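Stop Reporting One Number

By Daniyal Paracha
7/30/20

I have reviewed a lot of papers on two-armed manipulation this year, and most of them end the same way. There is a table with a success rate for each task, the proposed method is in bold, and the bold number is the highest one. I think we should stop accepting that table as the main result. I say this as someone who has published several of them.

My example is our own work, so I am not picking on anyone else. Our group trained a policy we call Dandum on 1308 demonstrations of kitchen tidying. The arms move plates between racks, hang mugs, and put food on dishes. An operator drives both arms through the motion, the recordings go into training, and the policy learns to predict the next short stretch of movement from the camera views and the joint positions. None of that is new. What we wanted to know was whether 944 of those demonstrations, picked for variety, would do as well as the full set.

By the usual measure, they did. The two versions came out so close on overall success that no sensible person would claim a difference. The first draft of the paper said so in the abstract, and that draft was nearly the one we sent out.

Esperanza Figueroa held it up. She had been watching the evaluation runs and thought the smaller model failed differently. She asked for the failures to be sorted by where in the task they happened, which meant watching 121 videos from start to finish. She and Crescencio Aranda split them and then swapped halves to check each other's labels.
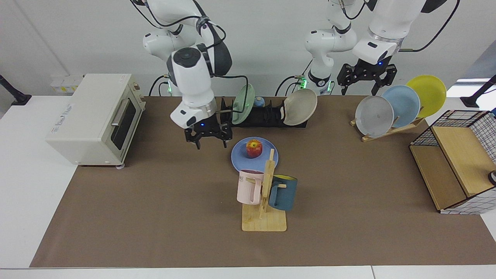

The tabletop used for the kitchen tasks, with both grippers open over the mat.

What they found changed the paper. The model trained on everything mostly failed early. It would miss a grasp, close on air, back off and try again until time ran out. The model trained on the smaller set got through the grasp more often but failed late, while letting go. It would bring a plate to the rack, get the rim near the slot, and open the gripper a little too soon or at a slight tilt.

Those are two different problems. A missed grasp costs you time. A bad release can cost you a plate, and if the rack moves it can spoil the next step too. Anyone deciding which model to run would want to know this, and our table hid it completely. Both kinds of failure went into the same column as a zero.

I have heard three objections to doing this kind of sorting, and I take them seriously.

The first is that it is slow. It is. Watching videos is dull work and it doesn't scale to very large evaluations. But most evaluations in this field are small. If you can find the time to run the trials, you can find the time to look at them.

The second is that labels are a matter of opinion. Atif Jafri made this point in our group meeting, and he was partly right. Esperanza and Crescencio disagreed on a fair number of videos at first, mainly over when a grasp ends and a placement begins. They wrote down a rule — the placement starts when the held object stops rising — and went through the disputed ones again. The rule is crude. I would still take a crude rule that is printed in the paper over a success criterion that isn't, and plenty of papers never say what counted as success at all.

The third is that reviewers want a single number to compare. That one is our own fault. We are the reviewers. Niskanen, the benchmark many of us use, has a field for notes on each trial, and in most submissions I have opened it is blank.

My proposal is modest. Keep the success rate, but put a failure table next to it, by stage, with the labeling rule stated in a sentence or two. Release the failed videos along with the good ones. If a paper compares 2 methods and they tie, say how each one loses.

Babar Bangash tells me this belongs in an appendix. I used to agree with him. Our appendix would have been read by very few people, and the abstract would have told everyone else that dropping a quarter of the data made no difference. We rewrote the abstract. The paper is longer now and the claim is smaller, and the release problem is what we are working on next.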